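# Rukatell play table, 2220 finish: long-term notes

Bought in January for a shared playroom, in green, with the height-adjustable legs.
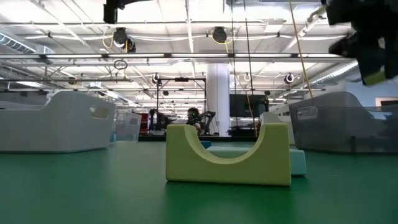 The Rukatell is a low activity table with a coated top, sold flat-packed. Assembly took one evening and needs two people when the frame is turned over. The leg bolts are supplied with plain washers only, and two of mine had worked loose after a month; I replaced the washers with spring ones from Ondova and they have held. The top is smooth with a slight gloss, enough to give a faint reflection under the lime-green foam block, and that gloss is my main complaint. Under a ceiling light it produces glare at a seated child's eye level. Badell offer a matt top at a similar price, though their frame flexes more.

Cleaning is straightforward. Poster paint and washable felt tip come off with a damp cloth. Ballpoint needs a cream cleaner, and repeated rubbing dulls the coating - test it on the underside first. PVA glue peels away once dry. I would not use solvent on it at all.

Stability is good on hard floors. On carpet the feet sink unevenly and the adjusters have to be reset, a tedious job with the short key provided. The height marks on the legs are printed, not stamped, and have started to wear off. A scratch with a nail beside the setting you use will save time later.

The edge trim is the weak point. It is a push-fit strip, and at one corner it had lifted by 10 mm before Easter. Contact adhesive fixed it. The Kiiskinen table I used before had a bonded edge and never needed attention, but it weighed far more and had no height adjustment.

Spare feet and trim can be ordered separately. The bolts cannot, so keep the bag.

Good top, adequate frame, poor trim. I would buy it again for a hard floor, but not for carpet.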